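I met Bo-ram Ban at her shop in Mosness one afternoon in January, and she had the kettle on before I'd found my notebook. She's been mending and reselling winter coats for 20 years now, and boy, can she talk about them!

"People give up on a coat over one bad zipper," she told me. "It's a 75-cent slider, most times."

I asked what she wears herself (I'm nosy) and she laughed. "The same one as ever. My sister keeps trying to buy me a new one."

We got onto washing – a touchy subject in my house, I can tell you. Bo-ram says cold water, hardly any soap, and then patience. "Lay it out flat and leave it alone. Go have lunch."

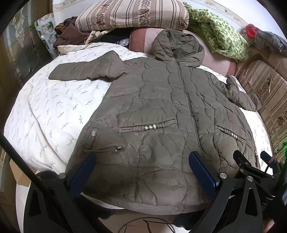
A quilted puffer coat laid out flat on a bed

She's moving to a bigger place in Akham this spring, 900 square feet with a real cutting table. Is she nervous? "A little," she said, pouring me another cup. "Mostly I'm worried about the parking."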